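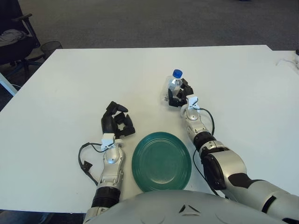

Section 3. Assembling the Rorkby training goal

The Rorkby goal comes in one carton with the frame tubes, the net, the ground anchors and a bag of small parts. Please open the bag indoors before you carry anything to the field, as the locking pins are short and they disappear quickly in grass. A white table is good for this work, and a plate with a raised rim, such as the dark green one on the table here, will stop the pins from rolling onto the floor. Compare the contents with the packing list. If a part is missing, write to Zekov service and give the carton number 923.

Building the frame

1. Put the crossbar tubes on level ground and push them together until the spring button comes out of the hole. The finished crossbar measures 98 inches.
2. Connect a corner piece to each end of the crossbar. The open side of the corner must look toward the back of the goal.
3. Insert the posts into the corners. Do not use a hammer - if the post does not go in, turn it a little and try again.
4. Add the side tubes and the rear ground bar. Secure every joint with a locking pin.
5. Raise the goal with two adults, one at each post.

CAUTION: Keep children away until the goal is anchored. A goal without anchors can fall forward, also in light wind.

Note: The corner pieces of the older Albers model look very similar, but they have a smaller opening. Do not mix them with Rorkby parts.

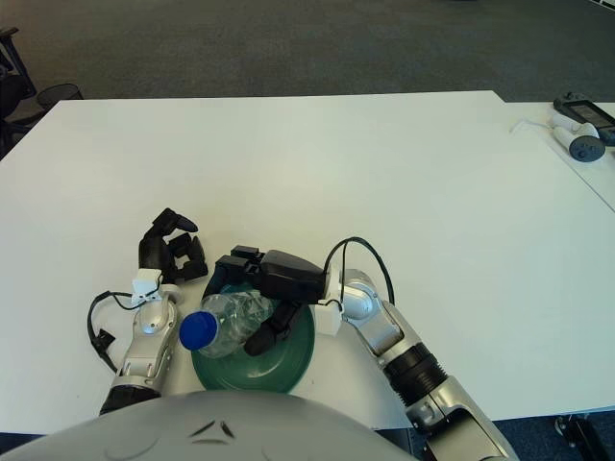
Can I leave the net on the frame during the winter?
The net should come off before the first frost, in most places by December. Let it dry completely and store it in the bag, away from mice and direct sun.

Attaching the net

1. Find the colored cord on the edge of the net. This edge belongs to the crossbar.
2. Start in the middle of the crossbar and fix the clips toward the left and the right. In this way the net hangs evenly.
3. Continue down the posts and along the rear ground bar. Leave the net slightly loose, so the ball does not jump back to the shooter.
4. Check that no clip is open on the front side, where a goalkeeper can catch a finger.
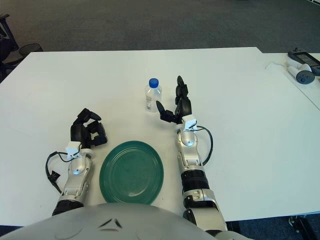 Fig. 3. White table on a dark gray carpeted floor.

Anchoring on grass and on hard ground

On grass, drive the anchors through the rear ground bar at an angle, with the head leaning away from the goal. On artificial turf or in a hall, use the Worness weight bags. Place 2 bags on the rear bar and close the straps around the tube.

Before each training session, push the crossbar gently from behind. If the goal moves, anchor it again before anyone plays.

Text: Gisela Görtz. Technical check: Sota Noguchi. Revised 2022-05-19.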